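Wearing the night guard again, and other January news

Quick one, dinner's in the oven and I have maybe twenty minutes.

So. I grind my teeth. Have done it since college, ignored it since college, and then in January I bit down on a piece of toast and a corner of a molar just left. Toast! Not even crusty toast. The dentist looked in there for a long while and used the word "flattened" more than I liked.

Got fitted, paid up, went home with a guard. Then I needed something to keep it in, becuase the one it came with had a snap so loud it woke the whole house.
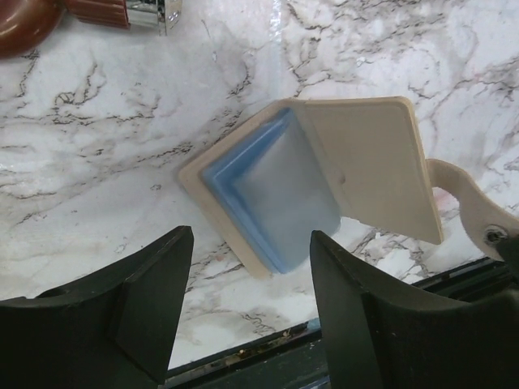 Little beige case, blue tray inside. Lid open.

First week was awful. Drooling. Talking like I had a mouthful of marbles. Woke up at two in the morning and found it under my pillow, no memory of taking it out. Second week I kept it in till the alarm most nights. Jaw felt different — looser, sort of. Fewer headaches by lunchtime. I'm 52 and I had honest to goodness assumed everybody got a headache by lunchtime.

The bit that really helped was boring though. Moving my last coffee to before noon. I was having one at four, every day, the big Birer mug, and wondering why I was lying there at midnight with my teeth clamped shut. Took 2 weeks to stop missing it. Still miss it a bit.

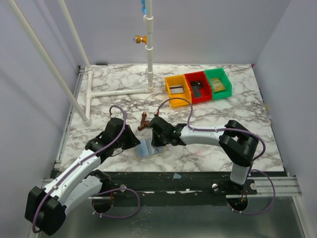 What I do at night now

Phone stays in the kitchen. Heating pad on the jaw while I read, low setting. Brush, floss, guard in. Tongue behind the top teeth, lips closed, teeth apart — the hygienist taught me that one and I say it in my head like a song. Teeth apart, teeth apart.

Cold water rinse in the morning, soft brush, no toothpaste on the guard (too scratchy). Let it air dry before it goes away. I did the hot water thing once, years ago, with a cheap drugstore one. It came out shaped like a potato chip. Don't.

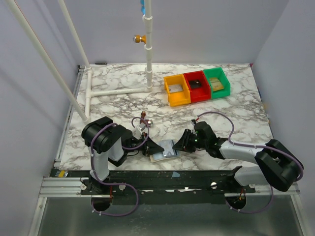
Walking helps too. I try for 3000 steps after supper, down past the Utico lot and back, and if I skip it I can feel it in my neck by bedtime. Could be in my head. Don't care, I like the walk, and there's a dog on the corner who expects me now.

Still haven't fixed the daytime clenching. I do it at red lights, I do it on the phone, I do it paying bills. Caught myself at it while typing the paragraph above. Somebody in the comments last time said to put a sticker on the monitor so I'll try that, if I can find the stickers.

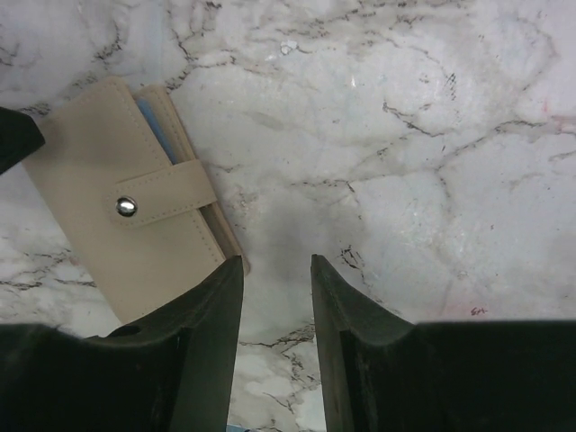 Beige wallet, marble, lots of veins.

Speaking of paying bills, the crown is next and the estimate made me sit down. Going to ask if they'll split it into 2 payments. Will report back.

Ok oven's beeping. More soon, hopefuly with all my teeth.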